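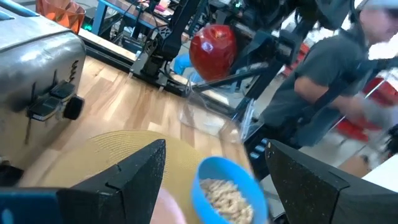 Welcome back, everyone, and welcome to the second half of the Zernell Household Robotics course! The first half was mostly about getting an arm to go where you told it to go, and you all got very good at that, but going somewhere is only a small part of what a pair of hands does at breakfast time. From January on we work on the breakfast task, and we work on it from the wrist camera. Look at how much of the view your own gripper fingers take up, one on each side, and how the blue bowl of cereal sits blurred between them while the apple farther back is still easy to pick out. Your program has to make its choices from views like that one, so please get used to reading them yourselves before you ask any code to do it.

These notes cover the first unit. I have tried to keep them short and, as those of you who sat through my gear ratio talk will know, I have probably failed.

What we are trying to do

The task has a plain name in the course folder, "Set One Place," and the wording has not changed from last term. The bowl goes on the placemat, the apple goes to the right of the bowl, and the arm goes back to its rest position. The toaster stays where it is. It is there as an obstacle, and a shiny one, and I would like you to think about what a shiny metal side does to a program that looks for edges and bright spots. (Group Etia, your write-up on the soup ladle from last term is well worth everybody's time here. I put it in the shared folder under "reflections.")

Each group will record 60 runs by hand control and then train on them. Please don't record all of them in one sitting! Tired drivers make jerky runs, and the arm will learn your tiredness as happily as it learns anything else. Move the bowl a little between runs, turn the apple, and slide the placemat a hand's width one way or the other.

A word about cereal

I like using a bowl with something in it, and I know some of you would like an empty one. A full bowl shows you right away what your motion is like. If you start or stop too sharply, you will be sweeping, and the brush and pan hang by the door. Start with the bowl one third full and add more only when your group has 3 clean carries in a row.

Most groups grip too hard at first. Set the closing force low in the Vemine control panel, lift a finger's width off the table, hold, and look for a slip before going any farther. Grip the rim with one finger inside the bowl and one outside, and keep the wrist level all the way across.

Keeping your log

Write down the start positions, who was driving, and anything odd. "Bumped the table" is a perfectly good entry. Keep the failed runs too, in their own folder, with a line on what went wrong. A run is 900 frames at most, and if you hit that limit, stop and mark it as timed out.

For next time

Read the Gavalas handout on camera placement, all of it this time, including the part on motion blur. Then pick 30 frames from your practice runs and sort them into ones where you could find the rim of the bowl and ones where you couldn't. Do it by eye, with your group, and argue over the hard ones - those arguments are where we will begin.

Bring your sorted frames and your log. Closed shoes at the arm stations, please, and tie back long hair.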